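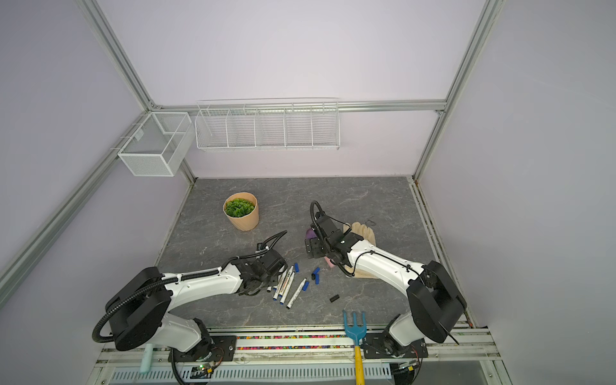
Election night at the town hall, or how I ended up caring who chairs a council

Monday, April 1, 2019

So Cleveck has a new council, and I was in the room when they picked the chair! I know, I know. I'm the person who used to throw the voter pamphlet straight into the recycling. But my neighbor Mỹ Lã ran for the open seat on the east side, and when somebody who has fed your cat for years asks you to knock on doors, you knock on doors.

She won by 22 votes. We had about 300 flyers left over in my hallway the whole last week and I was sure that meant we'd blown it. I kept tripping over the box and feeling guilty.

Anyway, the swearing in. I thought it would take ten minutes. You put your hand up, you say the words, everybody claps, you eat a cookie. Well, the oath part does go like that (the cookies were lemon, very good). Then the new members sit down and have to choose a chair and a vice chair from among themselves, and that's where the evening got long.

There are six members now, which means ties. Ashour wanted to stay on as chair, and he's been in that seat so long that his nameplate has gone yellow. Heseck, who I'd only ever seen yelling about parking, put her own name in too. First vote, three to three. Second vote, three to three. The clerk read out the rule for breaking a tie and then two people disagreed over what the rule meant, so she read it again, slower.

They took a break. I stood by the coffee with a man who told me the whole history of the Zimitz Road sewer project, going back further than I've been alive. I couldn't repeat any of it, but I did learn that the last time the council tied on a chair, they drew a name out of a hat. A real hat! He remembered whose it was.

After the break one of Ashour's people switched. No speech or anything, he just said "Heseck" when the clerk called on him, and you could hear folks in the back row breathe in. So Heseck is chair, Ashour is vice chair by a five to one vote, and he shook her hand and looked kind of relieved, if you ask me. Maybe I'm reading too much into it. He did leave before the photos.

Mỹ got put on the roads and sidewalks group, and that's the one she asked for. She has been after the county about the crossing by the school forever. Her first real meeting is next week and she already has a binder with tabs. I have offered to carry the binder.

A few of you asked in the comments last time how to get on the agenda. You fill out the yellow form at the front desk by noon the day before, and you get three minutes to talk. They do cut you off. I watched a lady get cut off in the middle of the word "drainage."

The budget hearings start in June and I think I'm going to go to those too. There's a plan to cut the library down to 20 hours a week and I have opinions, so if you want to sit with me, I'll be on the left side near the radiator. Bring a sweater anyway, it doesn't work.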